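Search this site Go

A visit to the Grendura costume warehouse open day

We drove out to Clelbridge in November for the open day at Grendura, the firm that supplies a lot of the children's dress-up clothes sold in small toy shops in our area. We have bought from them for years, mostly pirate and firefighter outfits, and had never seen the building. It is on the Vorport road, past the second gas station, and the sign is small. Parking was free but the lot filled up by ten in the morning.

Visitors were taken around in groups of nine. Our guide was Wahyudi Pangaribuan, who runs the sizing room and has worked there since the firm sold only party hats. He started us at the goods-in doors, where the fabric arrives on rolls. Most of it is polyester, with some brushed cotton for the animal suits. He passed around offcuts so we could feel the difference between the old knight fabric and the new one. The new one is softer and frays less at the cuffs, which was our main complaint last year.

The sizing room was the part I had come for. Grendura used to cut everything by age, and anyone who sells costumes knows how that goes. A tall five-year-old ends up in ankle-length pants that are meant to reach the floor. They now cut by height, in 37 patterns across the full range, and the age is printed smaller underneath on the label. Pangaribuan said returns for fit have dropped by nearly a third. He had two astronaut suits on the table, old cut and new cut, and the leg on the new one is a good deal longer.

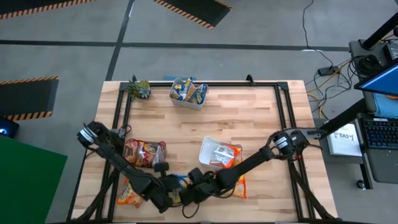 Fastenings came next. All the capes have moved from ties to a touch-close tab at the neck that pulls apart under a light tug. I tried it several times on a dragon cape and it let go each time. The back zippers on the full suits are staying, although two of the shop owners in our group asked for front zippers so that children can dress themselves. He wrote that down. The doctor and vet coats already open at the front, and those sell better for us than anything with a zipper behind.

From there we went through to the accessories aisle. Lawal, who make the foam swords and shields, had a table at the end of it with their spring line. The swords are shorter this time and the tips are rounder. The paint on last year's shields rubbed off on hands, and they say the new coating has fixed it. I took one home to see for myself, and my nephew has had it in the yard for three days with no marks on him so far. There was also a builder's tool belt with felt tools that looked good for the younger ones, though the pockets are tight.

Lunch was sandwiches and soup in the staff room, with a long line for the coffee. A few of us compared notes on what moves in winter. Capes do well everywhere, it seems. Hats on their own have slowed down, and the woman from the Vorport shop has stopped stocking wigs altogether.
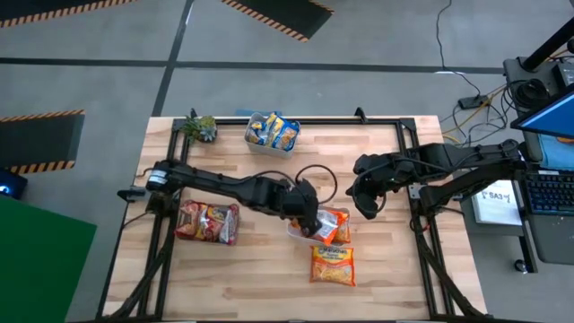
Noodle packets at the table, one on the wood and two in the white bin.

The afternoon was for ordering. Minimum order on the standard range is 50 pieces, and you can mix sizes but not outfits within a pack. That is a change from before and will be hard on the smallest shops. I asked if two shops could share an order and was told yes, as long as it ships to one address. Samples are charged at cost and the charge comes off your first invoice.

Some things I would have liked to see were not out. The washing tests were only described to us, and the spring catalog was still at the printer. The warehouse floor is cold, so bring a coat if you go. The next open day is planned for early summer and you book by phone.

We ordered the astronauts in the new cut, the dragon capes, and one pack of the vet coats. They should be on our shelves before the school break.

4 comments | Shared 12 times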